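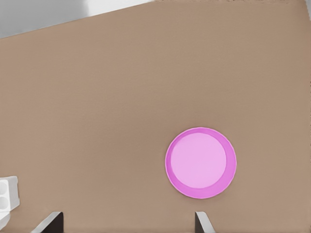
1/ Planejador de preensão no simulador: o que mudou em julho

O prato rosa virou meu caso de teste principal. Mesa lisa, objeto raso, borda levantada. Parece fácil e é onde o planejador mais errava.

2/ O problema estava na escolha do ponto de contato. O Gillar ajustava um círculo na máscara e mandava os dedos para o centro. Num prato, o centro é fundo plano e não tem onde pegar.

3/ Agora o ajuste usa duas elipses, uma para a borda e outra para a base interna. Com a câmera um pouco inclinada elas não ficam concêntricas – e essa diferença ajuda a estimar a altura da borda.

4/ Rodei 1.012 episódios com a versão nova. 682 terminaram com o prato levantado. Dos que falharam, 219 foram colisão do dedo com a mesa na descida. O resto ainda não classifiquei.

Pesquisar no perfil
Buscar

5/ A colisão vem do controle. A trajetória desce reto até a altura alvo e só depois fecha. A Nomvula Mathebula sugeriu limitar a força em z nos últimos 4 mm. Está num branch separado, sem merge.

6/ Outro ponto: objeto branco cortado na borda da imagem. A segmentação ora junta tudo numa peça, ora separa em duas. Por enquanto o planejador trata qualquer máscara que toca a borda como obstáculo, com margem maior.

7/ O Erick Nzioka perguntou se dá para rodar sem GPU. Dá, mas a renderização vira o gargalo. O planejador em si roda bem na CPU.

8/ Falta variar a cor da mesa e a luz. Terça eu subo os logs e o script que separa as falhas por tipo.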